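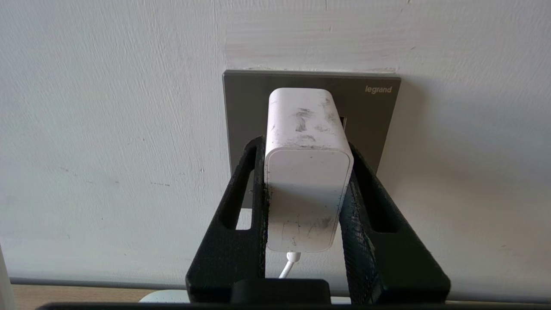

Two printed fingers on a white power adapter, wall outlet, Flutdale workshop.

The Long Way to Unplug a Charger

Ask people at the Flutdale shared workshop what their robot does and you get a short answer. It unplugs things. Sometimes it plugs them back in.

The arm is called Feledeck. Bench build, seven months of evenings, parts bought in dribs and drabs by a group that splits the rent on the space and the bill for filament. No company behind it. No grant either, though they did apply for one and got a polite no in July.

The first plan was bigger. Feledeck was going to tidy a kitchen. Cups, cutlery, the lot. Then one of the builders, who had spent a winter helping a parent with bad hands get through the day, asked for something smaller. Crouching down to a wall outlet. Pulling a tight plug without yanking the cord. That was the hard part of the day for the parent, harder than cups. So the group dropped the kitchen and went for the wall.

A plug turns out to be a mean little problem. It sits deep and grips back. Pull at an angle and the pins bind. Squeeze too soft and the fingers slide off the plastic, squeeze too hard and the whole arm twists when the thing lets go. The first night they tried it the base wasn't clamped down properly and Feledeck dragged itself toward the wall instead of the plug toward Feledeck. Somebody has the video. It gets played a lot.

The fingers are the part they talk about most. Long black prints, tapered, with a slot down the outer side. The slots save plastic and let the finger give a little, and the give matters. Earlier ones were solid and stiff and snapped at the root, usually late in the evening, usually on the last good pair. The inside face has a crosshatch texture pressed into it. Before that they had tried smooth faces, then strips of bike tube glued on, then a rubber paint that peeled off in a week. Crosshatch won. It picks up dirt and has to be wiped with a damp cloth, which people forget to do.

They are now on finger set 41. The files are all numbered and kept, even the ones that failed, in a folder nobody is allowed to clean up.

Camera goes close to the wrist, looking down the fingers. The group argued over that for weeks. A camera on a stand sees the room, but it loses the plug the minute the gripper gets in the way. From the wrist the arm fills half the view and you just live with it. The other half is the bit you need.

Training is the dull part and they don't hide it. One person steers the arm by hand controller, approach, close, pull, back off. Reset. Do it again. Over 1000 runs so far, shared out by a sign-up sheet taped to the fridge. The adapter has the scars, gray scuffs and dark smears all over the white plastic. They could clean it. They'd rather leave it, the ones in peoples homes aren't clean either.

Light is a headache. The workshop windows throw a different shadow on the wall every hour and the arm that did fine at ten in the morning would hunt around by four. The fix was to stop fixing it. Run it at all hours, let the data be messy. Same with the wall, which is rough old plaster with fresh paint in one patch above the outlet. Leave it. Real walls look like that.

Moving to other outlets is next. There is a second test wall going up at Pangaribuan, a repair shop across town that has offered a corner and a kettle, and they want 3 different plates on it, at different hights, one of them half behind a chair. The chair worries everybody.

Then Fustinport, where a small makers' weekend has given them a table. They plan to let visitors have a go on the controller. Bring spare fingers, says the packing list, underlined twice.

Cost? Nobody wants to add it up. The motors hurt. The printed parts are cheap, the evenings are not. Members who joined for the kitchen robot have mostly stayed, one left to build a boat.

And the parent with the bad hands has asked when it's ready. Not yet, is the answer. The arm still needs someone standing near the off switch, and it still takes far too long to line up. But they have started leaving a chair out for visitors, and the sheet on the fridge is full through the end of the month.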